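Orcombe Wrist Kit, Three Months In
Filed under: Bench Reviews > Data Collection

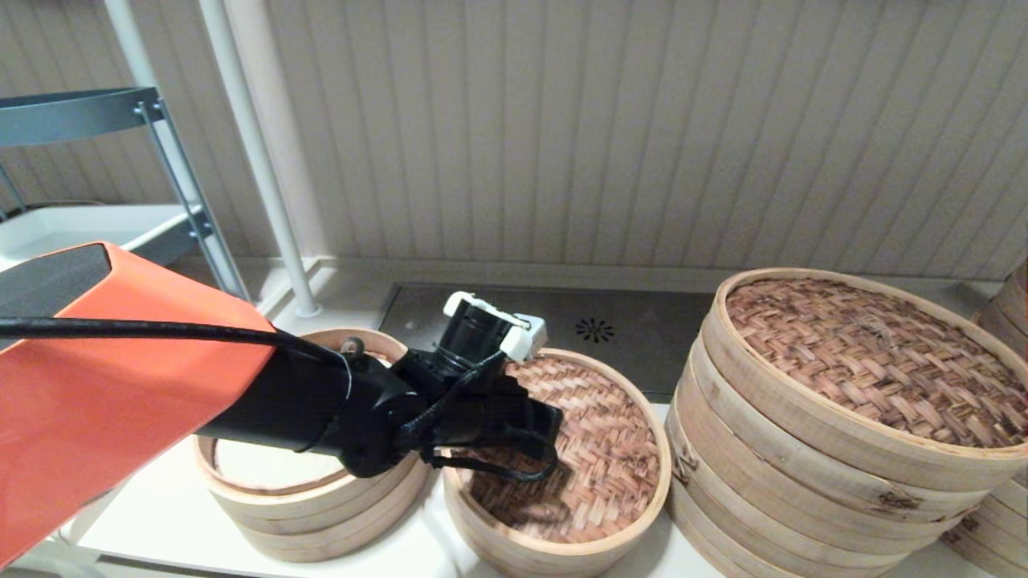
The Orcombe wrist kit is sold to people who need demonstrations by the hundred and have run out of patience for making their own mounts. You get a bracket, two cables, a foot pedal and a copy of the Flindex recorder, which saves each episode as you drive the arm through it. I have been using it on a steamer task: lift a piece, put it on a stack, go home, repeat until your personality changes. Bamboo turned out to be a good way to judge the hardware. The weave at the bottom of an open basket gives the fingers plenty to snag on, and a domed lid with loose fibers poking out of it is about as far from a nice machined test cube as you can get for the money. The white bracket sits up on top of the gripper, so it stays clear of the rims when the fingers point down into a basket. The cable is another matter. It hangs in a loop beside the fingers, and the manual's advice on this is one word long: "Route."

I recorded 1,074 episodes between the start of the year and the end of March. Of those, 175 went in the trash. Most were my fault. A fair number belonged to the pedal, which is supposed to start a recording with one press and end it with another, and which sometimes reads a single firm press as both. You then perform a beautiful, unhurried demonstration for no audience whatsoever. The recorder beeps when it starts and beeps when it stops — the same beep.

Installation took me 20 minutes, including the part where I put the bracket on backward. The clamp has held its position since February without retightening, and I can't say that for the Demchenko mount I used last year, which crept a little every session and gave me a dataset in which the world slowly rotated. If you have ever tried to explain to a policy that the counter did not really tilt, you will understand why I'm willing to forgive Orcombe a pedal.

Flindex is fine. The episode browser is quick, the playback scrubs properly, and you can tag a bad take with one key. What I'd like is a way to tag the reason. "Bad" covers a dropped lid, a sneeze, and the afternoon I did seven takes in a row with the gripper speed set to glacial. Valentyna Ostapchuk, who trains on what I collect, has started sending my episodes back with her own labels, and I have asked her to be kinder.

A word on variety, as the box makes big claims for it. The kit comes with prompt cards that tell you to move things between takes: shift the stack, swap the target, change the height. I rolled my eyes at the cards and then used them every day. Left to myself I put everything back in exactly the same spot, and the first model I trained could stack a basket perfectly as long as you never breathed on the table. With the cards it got noticeably less fussy, though it still approaches a lid like someone petting a strange dog.

Good: the bracket, the playback, the cards, the spare screws (they gave me more than I've lost, a first).

Less good: the pedal, the beep, the cable clips, which are sized for some thicker cable I don't own.

I'd buy it again if you do this more than once a week. For a single weekend project, borrow one, or tape something together and accept the consequences. There's a firmware update for the pedal promised on Monday. It has been promised on other Mondays.

Rating: 7 out of 10

Recent in Bench Reviews
Ornley Leader Arm: Light, Pretty, Drifts
Foot Pedals Compared, Reluctantly
Demchenko Mount, One Year Later
How Many Demos Is Enough? Readers Write In
Cable Clips That Fit a Cable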